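Sim-to-real gap on a grasping policy: is texture randomization doing anything?

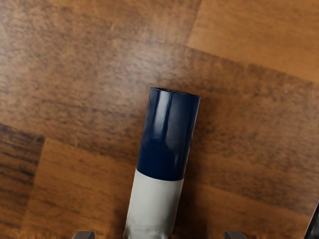 What is texture randomization supposed to do for a grasping policy?
It changes the look of surfaces and objects from one training episode to the next, so the policy can't lean on any one color or pattern to find its target. The hope is that a real table then looks like one more variation.

Posted by ornulier_bench
Aug 27, 2022

I'm trying to reproduce the main result from the Driterham write-up on wrist camera grasping and my numbers don't match theirs. I'd like to know if I have misread the method.

The setup is simple. One arm, two-finger gripper, one RGB camera on the wrist, upright cylinders on a table. The policy takes the wrist image and the gripper opening and puts out a small hand motion at each step. Training is all in simulation. The claim is that randomizing the table texture and the object texture is enough to transfer to a real arm with no real images in training.

I trained two versions. Version A has one plain gray table and plain colored cylinders. Version B draws the table from a set of wood, stone and cloth textures, and wraps the cylinders in two-tone bands or label-like patterns. Everything else is the same, including the seed for object positions. I ran each for the same number of steps and then did 40 trials per version on our real table, which is oak veneer under ceiling lights.

In simulation both of them pick up the cylinder nearly every time. On the real table version A got 9 out of 40. Version B did better but still came in well under what the write-up reports. The usual failure for B is that the hand comes down in a good line, then closes a little early, so the fingertips push the object over. It hardly ever goes to the wrong place.

Things I have checked already:
camera intrinsics match
image size and crop match
gripper opening is scaled the same in both
action delay in sim is set to zero, which I know is not right but the write-up doesn't mention a delay

Do I need more textures, or is the problem somewhere else? I can post the config if that helps.

hivatwood_lab_2
You don't have a texture problem. Look at your own failure description. If the policy couldn't find the cylinder it would reach for the wrong spot, and you say it doesn't. Closing early is a depth or timing error.

Two places I would look first.

Delay. Zero delay in sim means the policy has learned that the image it sees is where the hand is right now. On a real arm the image is old by the time the command goes out. Measure it. Put an LED in view, switch it in the same script that sends a command, and count camera frames until you see it. Ours came to roughly 100 milliseconds end to end. After we put that into training, with some random spread on both sides, most of the knocked-over objects went away. I can't tell you how much of that would carry over to your arm.

Camera mount. You say intrinsics match, but you don't mention extrinsics. With a wrist camera the fingertips sit in the same part of the image all the time, and the policy uses them as a ruler whether you want it to or not. If your real mount is rotated a couple of degrees from the model, the tips show up in a different place and the distance to the object is read wrong. Save one real image and one rendered image at the same gripper opening and overlay them. If the tips don't line up, fix the mount or randomize the camera pose a little in training. I would do both.

On the method itself: as I read the Driterham text, the texture result is an ablation on top of a baseline that already had camera pose noise in it. It's in the appendix, in the table of training settings. The main text makes it sound like textures did all the work. So your version A is probably weaker than their baseline, and your B is not the same as their full method either.

Also, 40 trials is on the small side if you want to compare B to a published number. It's plenty to say A and B differ if the gap is wide. Report an interval and use the same start positions for both versions.

ren_sim
More textures helped for us. We used a big texture pack and it worked a lot better than the small one. Also try randomizing the lights, shiny objects look very different depending on where the light is. I would just turn everything up and train longer.

plainarm
Agree with the delay answer. I'd be careful with "turn everything up" from the post above. We did that with camera pose and the policy got very slow and cautious near the object, because it no longer had any fixed idea of where its own fingers were. Keep the pose noise close to the error you can measure on your mount.

Lighting is worth a try though. Glossy cylinders get bright streaks that move as the hand comes down, and a matte material in sim never shows that. Change one thing per run or you won't know which one fixed it. I'd go in this order: extrinsics, delay, gloss and lights, then textures.

If you post the config, include the control rate. A policy trained at one rate and run at another will also close at the wrong time, and it looks the same as what you describe.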